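Research & Ideas | Robotics

Learning to Hold the Lunch Box

For many years, the usual way to teach a robot arm was to move the arm itself. A person sat at a control desk, pushed the arm slowly through a task, and saved the motion. The group of Kyu-ri Shim at the Cletolmont laboratory wanted to leave the arm out of the lesson. In their method, called Furamlow, a person takes the gripper in the hand and does the task directly, in an ordinary room, while a camera on the gripper records everything.

Shim says that the idea is simple but the details took a long time. "When you hold the tool, you already know how hard to squeeze," she explains. "The robot does not know this. It must find it from the pictures, and pictures do not speak about force very clearly."

The group chose kitchen containers as the test objects, and the choice was a little cruel. A clear box gives the camera few edges to follow, and the background shines through its walls. A lid with latches makes the outline less regular. Many earlier programs, trained mostly on cups and blocks, closed their fingers too early or beside the object.
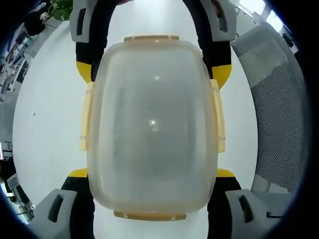 A latched food container between the yellow pads of the hand-held gripper, seen by the camera on the tool.

Otakar Šindelář, who wrote most of the training software, decided to give the program very short pieces of each recording. It looks at the last few pictures and predicts only the next small movement of the gripper. After this it looks again. In this way an error in the first guess can still be repaired before the fingers touch the plastic.

The data was collected in April by six people, in nine rooms. Everyone was asked to work at normal speed and to keep also the bad attempts. Šindelář first wanted to delete these, and he changed his opinion when he saw that the program recovered better after training with them.

For the final test, the team moved the learned behavior to a fixed arm made by the firm Rusnák. The arm made 123 attempts with containers that were not in the training data. Only three ended with a box on the floor. Shim is careful with this result. The containers were all empty, and a box full of soup is heavier and behaves in another way when it is tilted.

There is also the question of light. A reflection from a window can look to the program like the side of an object, and on sunny mornings the arm hesitated longer before it closed. The group is now preparing a second set of recordings in Varnine, where the rooms have larger windows, and Šindelář is rewriting the part which decides when the grip is good enough to lift.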